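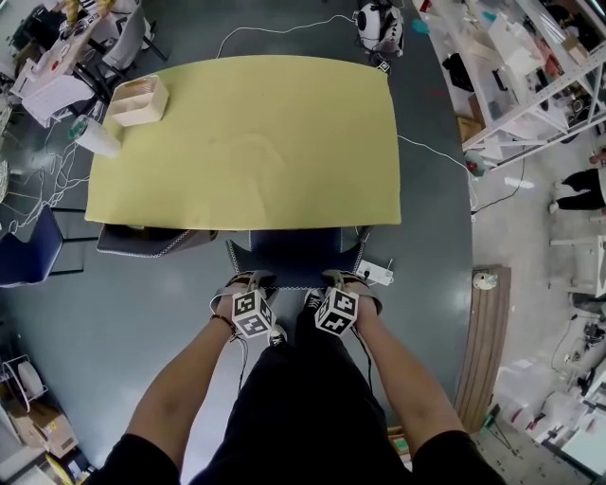

Home | Stories | Poems | Archive | Contact

Print this story | E-mail this story

The Statement

3/10/21

By the time the fourth draft came back from the lawyers, the whole statement was down to 30 words, and I had stopped feeling that any of them were mine.

I had been handling the press for the old comedian for most of my working life, you understand, from the years when he filled the big theater in Hendgate twice a night and the line went down the hill past the bakery. I knew how he took his tea. I knew which stories he told to waiters and which he saved for people he wanted to impress. And now five women, one after another, had gone to the paper and said what he had done, and my telephone had not been quiet since breakfast.

"Say nothing," said the man from Urnau, the firm that looked after his contracts. "Nothing is cheap."

So I sat in the kitchen with my shoes off and the draft in my lap, and I thought about the tour in April, fifty years ago if you believed the posters, though it was a good deal less than that. There had been a girl who sold programs. She had a green coat and a lovely loud laugh, and one morning she wasn't on the bus, and I asked where she was and was told she'd gone home. I remember being glad there would be more room for the bags. I have gone back to that bus more often than I'd like to say – usually at night, with the radio on low.

Her name wasn't among the five.

The phone rang again. It was the young reporter, the polite one, who had called every hour and apologized each time.

"I only need to know whether there'll be a comment," she said.

I folded the draft in half, and then in half again, and I asked her if she had a pencil.

Print this story | E-mail this story

Back to Stories | Next | Top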